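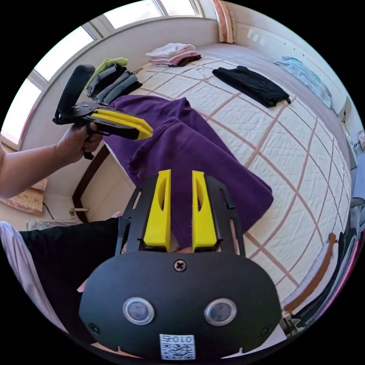
Mikkel Skov wrote in to ask why his towels never end up the same size twice, even though he folds every one of them the same way. He has a cupboard with narrow shelves and the stack falls over by the end of the week. Aldana Godoy had the same trouble and says she gave up and rolled hers.

Rolling is fine if you have baskets. For shelves, folding is better, and the answer to Mikkel's question is nearly always the first fold. If the first fold is out by a couple of centimetres, every fold after it makes the error bigger. The method below is the one I use for bath towels, with notes on T-shirts and jumpers further down.

Where to fold

Use the bed. A kitchen table is too narrow for a bath towel and you end up folding in the air. Make the bed first and pull the bedspread flat. A quilted cover with stripes or a grid on it is handy, as you can line the edge of the towel up with a stripe and see straight away if it is crooked. Stand at the side of the bed, not the foot, so you can reach the middle without leaning on the pile.

Fold one kind of thing at a time. Towels first, then tops, then trousers. Put the finished pieces at the back of the bed and keep the space in front of you clear.

Bath towels

1. Give the towel one hard shake, holding it by the two corners of a short end.

2. Lay it down with the long side running across in front of you. If it hangs over the near edge of the bed, push it further back before you start. A hanging edge drags the rest out of line.

3. Smooth from the middle outwards with the flat of your hand. Turn in any label.

4. Fold lengthways in thirds. Bring the far third towards you, then the near third over the top. Check the width at both ends. This is the fold that matters, so if one end is wider, open it and do it again.

5. Fold in half across, short end to short end.

6. Fold in half once more, or in thirds if your shelf is shallow.

7. Stack with the rounded fold facing out.

If the shelf is an odd width, cut a strip of card to fit it, less a centimetre each side, and lay it on the towel at step 4. My shelves are the Edberg ones and the thirds fold fits them without any card. The older Espinoza unit in our spare room needs the towel folded in quarters lengthways.

Thick towels do not like being pressed down. Stack four or five and start a new pile.

T-shirts and thin tops

Lay the top face down. Fold one side in to the middle of the shoulder, sleeve and all, then turn the sleeve back on itself so that it sits inside the edge. Do the same on the other side. Bring the hem up to just below the collar, fold in half again and turn the whole thing over.

If a small corner pokes out at the side, it is usually the sleeve. Tuck it under with one finger. There is no need to start again.

Dark clothes pick up fluff from towels, so leave a gap between the two, or fold the dark things on a different day.

Jumpers

Same as T-shirts, but fold the sleeves straight down along the back and only fold the body once. Heavy knits go at the bottom.

Putting away

Carry each pile with one hand underneath and one on top. Freshly washed towels go at the bottom of the stack, and you take from the top, so they all get used in turn. Check that everything is fully dry at the seams and hems before it goes in the cupboard. If a hem feels cool, hang it over a door until the evening.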